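Worna Home Office Boards > Noise, Heat and Space > Moving old server gear out of a spare bedroom

tallgrass_lane
Posted Aug 22, 2026

We need the spare bedroom back by March and I have a half-height rack in it. Two rack servers, a switch and a UPS. The house is old, built in 1831, and the walls upstairs are plaster on lath, so sound goes everywhere. My options are the basement, the closet under the stairs, or paying to put the servers somewhere else.

The basement is dry most of the year but gets damp in spring. The closet is dry but has no vent. I got a quote from Lornel for hosting both machines and it came to 980 a year before power, which seems high for a file server and a backup target.

What have people done in older houses?

mudroom_mike
Basement. Put the rack on blocks, get a dehumidifier with a drain hose and set it to 50 percent. Mine has been down there through several wet springs with no rust on anything. Keep it away from the wall by at least a foot so you can get behind it.

quietplease
Not the closet. I tried it. With the door shut the fans went to full speed in less than an hour and I could hear them from the kitchen. I cut a grille in the door and that made it louder, because now there was a hole in the door.

dsk_failure
Have you thought about just not running rack servers? For a file server and backups you can use a small desktop case with four drives. It will be quieter than anything you do to a rack unit. I sold mine and have not missed it.

tallgrass_lane
I have thought about it. The servers were free and the drives in them are fairly new, so buying another machine feels like spending money to save money. I might do it if the basement doesn't work out.

mudroom_mike
The drives will move to another case fine if they are ordinary SATA. Check that before you decide anything.

quietplease
If they're SAS you'd need a controller card as well. Still cheaper than hosting.

oldhouse_wiring
Before the basement, look at the circuit. A lot of old houses have one basement circuit and the sump pump is on it. You do not want a server, a UPS and a dehumidifier sharing with a pump that starts up hard in a rainstorm. I had a new 20 amp line run just for the rack. Get a licensed electrician for this, and ask about arc fault protection while they are there.

dsk_failure
I'd argue that a new circuit plus a dehumidifier plus the power they both use is no longer a free server.

oldhouse_wiring
It isn't free, but he gets a dry basement and a good outlet out of it. I'd want both of those anyway.

dsk_failure
Fair, but then it's a house project and it should come out of the house budget. I replaced a 2000 watt space heater's worth of old gear and saw it on the next bill.

tallgrass_lane
The pump is on its own line, I checked this morning. The only outlet near where the rack would go is on the same circuit as the washer.

oldhouse_wiring
Then you need a new line. Don't share with the washer.

jatullow_user
I'll speak up for hosting. I have one box with Jatullow and the thing I pay for is not hearing it and not getting up when it fails. If your upload speed at home is poor it's slower for big files, so keep a local copy of whatever you use daily.

mudroom_mike
Hosting a backup target makes sense to me. A backup in the same basement as the original is not much of a backup if the water heater lets go.

tallgrass_lane
That's a good point and I had not separated the two. So maybe one machine in the basement and one elsewhere.

quietplease
That's where I ended up – main one at home, backup at my sister's place, synced overnight. She has a garage with power and doesn't care about the noise.

laryea_shelf
If you do move it, pull the servers out of the rack first and carry them separately. I use a Laryea wall bracket for the switch now, so there's less weight in the rack. Two people for the stairs. Label both ends of every cable before you unplug anything, and take the side panels off too. Clean the inside while the lid is off, too, especially the fans and the corners where the dust packs in.

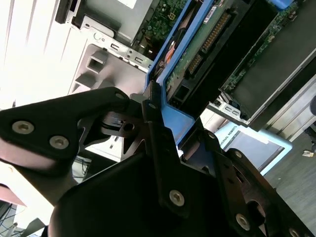

Related threads in Noise, Heat and Space

Dehumidifier drain hose uphill, is a pump worth it?
Fan noise through a plaster ceiling
Is 3000 rpm normal for idle case fans?
Rack on casters or rack on blocks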